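I'll say it: every tool needs a bin, and the bin should be bright yellow. I spent 4 years hunting for one screwdriver in the Bullow house (it was always under something gray!) before my neighbor Lalit Vishwakarma talked me into color. Dividers, labels, little foam cutouts – no thanks, I never kept up with any of it. Give me one plain box I can spot from the doorway, and I'll put things back, even on a busy flowered tabletop.

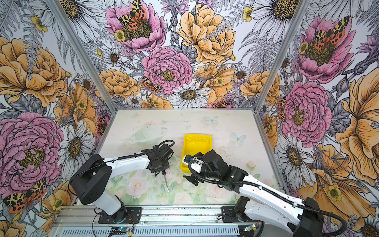 Yellow bin, flowered tabletop, and a screwdriver still out.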